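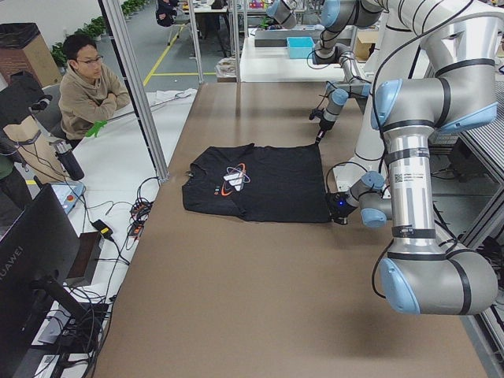 Turkolent is an open message protocol for small embedded controllers that share a wired bus. It defines how nodes on the bus find each other, how they keep a common sense of time, and how they exchange short typed messages without a central master. The specification is maintained by the Tikedberg group, and most of the reference code is written in C. Turkolent is used mainly in test equipment, small mobile machines and laboratory hardware.

The protocol does not define a physical layer of its own. It runs over CAN, over RS-485 with an added framing layer, and over UDP on a local network. A network may combine these by means of bridge nodes, although the specification advises against more than one bridge between any two nodes that exchange time-critical data.

History

Turkolent began as an internal format at Mikach, a maker of motor controllers and sensor boards. Early Mikach boards each had a separate serial command set, and customers who bought several kinds of board had to write a driver for each. The first shared format was a plain list of command bytes with fixed-length arguments. It had no version field, and changes to it broke older boards on several occasions.

The format was rewritten and published under the present name when Mikach handed it over to Tikedberg, a group formed by engineers from Mikach and from some of its customers. The published version added message types, a version field and the node naming scheme. Version 2 followed after a long period of drafts and is not compatible on the wire with version 1. Both can share a bus, because the version field sits in the same place in each, and a node is required to ignore frames whose version it does not know.

The current text of the specification is dated 26 April 2024. It contains corrections to the chapter on time synchronization and a rewritten appendix on cable length. It makes no changes to the wire format.

Design

Nodes and names

Every device on a Turkolent network is called a node. A node has a short numeric address, which is used in each frame, and a longer text name, which is used by people and by configuration tools. The address may be set by hand, stored in the device, or requested at startup from an address server. Address servers are optional. Where there are two servers on the same bus, the one with the lower address answers and the other stays silent until the first has missed a full heartbeat period.

Names are made up of parts separated by periods, such as a site, a machine and a device. They are compared byte by byte, so upper and lower case letters are treated as different. This has been a common source of confusion in mixed systems, and later editions of the specification recommend that names be written in lower case only.

Messages and services

There are two kinds of exchange. A message is sent to all nodes and needs no reply. A service call is sent to one node and expects a single response. Sensor readings, status reports and setpoints are normally sent as messages, while settings, file transfer and restart commands are handled as services.

Each message carries a type number and a payload. The longest payload allowed is 992 bytes, after any splitting and reassembly has been done. Payloads that do not fit into one frame are split by the sender, and each part carries a counter and a flag that marks the last part. A receiver that sees a gap in the counter drops the whole message. There is no retry at this level. An application that needs delivery to be confirmed is expected to use a service call.
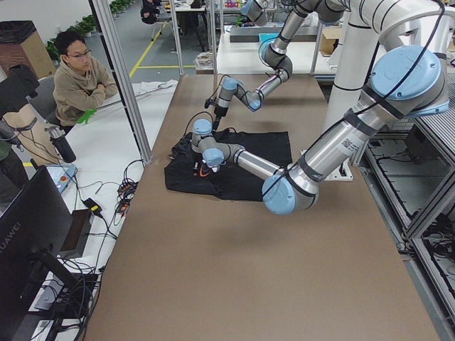
The limit on payload size was chosen so that a receiver could hold one complete message, together with its bookkeeping, in a single kilobyte of memory. Proposals to raise it have been made more than once. They were turned down on the grounds that the smallest supported controllers would no longer be able to take part in the network. Larger blocks of data are moved with the file service, which reads or writes them piece by piece.

Type definitions

Message types are described in short text files. Each file lists the fields in order, with the type of each field and, where it matters, its unit. A compiler turns the files into source code for the target language. The compiler also works out a checksum of the field layout and places it in the generated code. Two nodes can compare checksums at startup to confirm that they were built from the same definition.

Fields may be added to the end of an existing type without a new type number. A receiver with the older definition reads the fields it knows and skips the rest. A receiver with the newer definition that gets a short payload treats the missing fields as zero. Removing a field, changing its type or changing its order requires a new type number.

Heartbeat

Every node sends a heartbeat message that contains its state, its uptime and a small status code. A node that has not been heard from for 2000 milliseconds is treated as absent. Other nodes must then discard any partly received message from it and may release its address if that address was handed out by a server. The status code is left to the manufacturer, except for a small range of values kept for general faults such as low supply voltage or memory corruption.

Time synchronization

One node on the network acts as the time source. It sends a short synchronization message at regular intervals, and each following message contains the exact moment at which the previous one left the transmitter. Receivers compare this with the moment of arrival on their own clocks and adjust. The method does not measure the delay along the cable, which on a short bus is small compared with the error of the clocks.

On UDP the results are less even, since switches add a delay that changes with load. The specification treats time synchronization over UDP as optional and gives no accuracy figure for it. Users who need shared time on such networks generally take it from another source and configure the Turkolent stack to use the system clock. 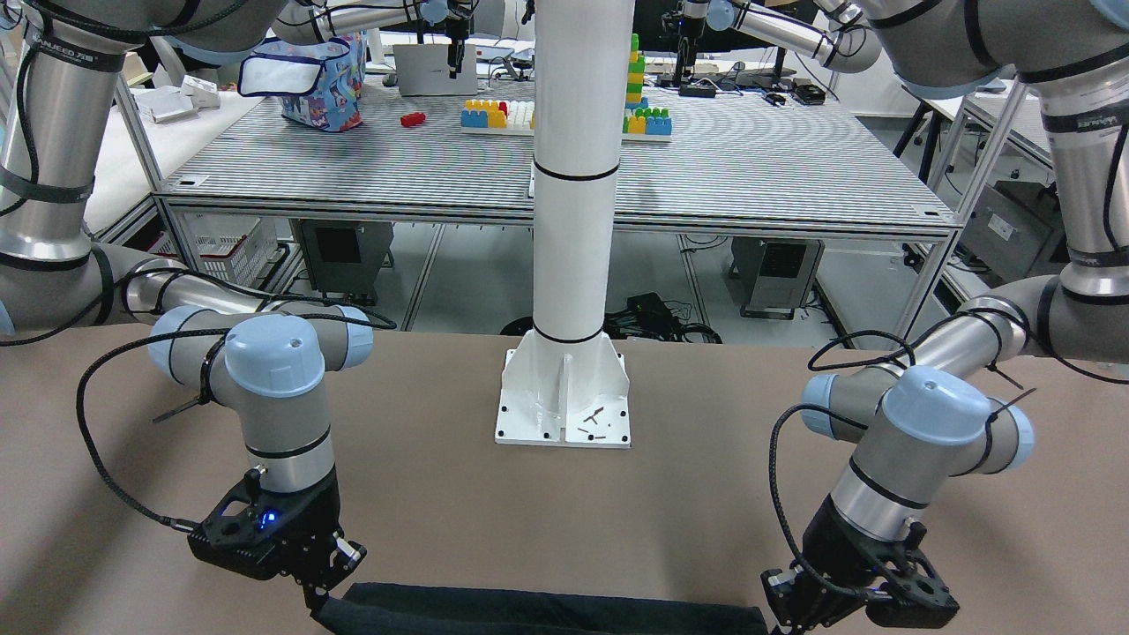 Two robot arms reaching down toward a dark navy cloth on a tan-brown tabletop.

Implementations

The reference implementation is a C library with no dynamic memory use. It consists of a core, which handles framing and reassembly, and a set of optional modules for address requests, file transfer and time. The core does not depend on an operating system. The integrator supplies functions for sending a frame, reading the clock and entering or leaving a critical section.

A second implementation, Zúñiga, is written in Python and is meant for desktop use. It can log traffic, replay stored logs and send single messages from the command line. Zúñiga is often used in automated tests, where it takes the place of a missing device. It is slower than the C library and is not recommended for closed-loop control. Its log format has been adopted by several unrelated tools and is described in an appendix to the specification, although it is not formally a part of it.

Mikach continues to ship its own stack in its products. It follows version 2 but leaves out the address server, and Mikach boards therefore need either a fixed address or a server elsewhere on the bus.

Development process

Changes to the specification are proposed in writing on the project's public tracker. A proposal must state the problem, the suggested wording and the effect on existing devices. Editorial changes can be merged by any maintainer. Changes that affect the wire format need a working implementation in both the C library and Zúñiga before they can be accepted.

The maintainers hold an online call at regular intervals, and notes from it are posted to the tracker. Decisions are not made on the call itself. A summary is posted and left open for comments, so that contributors in other time zones can respond. No call is held in December.

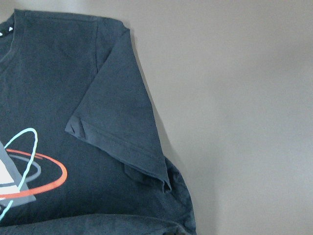
The specification text is released under a license that allows copying and translation. The C library and Zúñiga are released under a permissive open-source license. Use of the name Turkolent on a product requires passing the published conformance tests, which manufacturers can run themselves. The results are submitted as a log file and listed on the project site.

Limitations

Turkolent has no built-in encryption or sender authentication. Any device with access to the bus can send any message, including a restart command. The specification states that the bus should be treated as trusted and that bridges to outside networks should filter service calls. A draft extension for signed messages exists, but it takes up a large share of a CAN frame and has not been merged.

Priority handling also differs between transports. On CAN the priority bits in the frame identifier decide which node sends first. On RS-485 there is no such arbitration in hardware, and the framing layer uses time slots, so an urgent message may have to wait for its slot. Systems moved from one transport to the other may show different timing even when the messages themselves are unchanged.

Another frequent complaint concerns the number of type definitions for similar purposes. Temperature, for instance, appears both as a standalone type and as a field in several status types, with different units in some of the older ones. The older types are marked as deprecated but remain in the standard set for the sake of devices already in use.

See also

Controller area network
Fieldbus
Publish–subscribe pattern
Serial communication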